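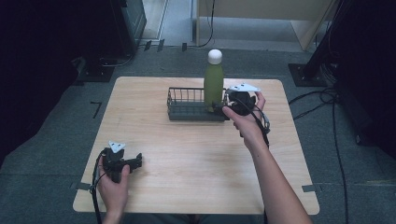 Insulated bottle keeps tipping over in wire basket

Asked by sokside_26 in Kitchen & Storage

I keep my water bottle in a low wire basket on a small square table. The basket has a solid base and thin upright bars. When the bottle is full it stays put, but when it is nearly empty and I bump the table it goes over. It also left a ring on the wood once when I set it down outside the basket. The table is pale wood, birch I think, and I don't know what finish it has. How do I stop the tipping, and will the ring come out?

3 answers

Oana Marinescu
Put the bottle in a corner of the basket so the bars hold it on two sides. A piece of rubber shelf liner under it helps too – cut it a little smaller than the base.
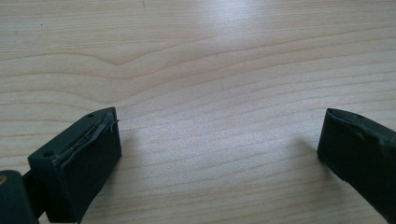 For the ring, start with a dry cloth and wait a day or 2. White rings often fade on their own. Dark ones have gone into the wood and need light sanding, 200 grit or finer, with the grain. Test underneath the table first.

dargate1033
Get a heavier bottle.

Rakena
Agree with the liner. I had the same ring on a pine table in April and a little mayonnaise left on overnight took most of it out. Don't do that on bare wood, it will stain.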